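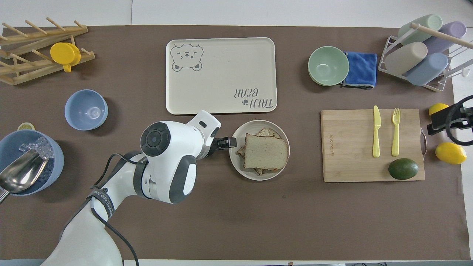
Last updated: 4:10 p.m.

Flatusham lunch room reopens with new dishes

The Bellis lunch room in Flatusham is open again after 6 weeks shut for plumbing work. Toasted sandwiches are back, on real plates - no more paper. Ice and lemon slices are out for drinks, help yourself.

Fresh crockery too, green and blue bowls, cups in mint, lavender and beige. Paid for with $1,525 raised at the April supper. "People kept asking for propper cups," said Nabila Osman, who runs the kitchen.

Seats 40. Doors 11:30 to 2. Rinse your cup and leave it on the rack - Eluned Powell has the sign up sheet for for dish duty.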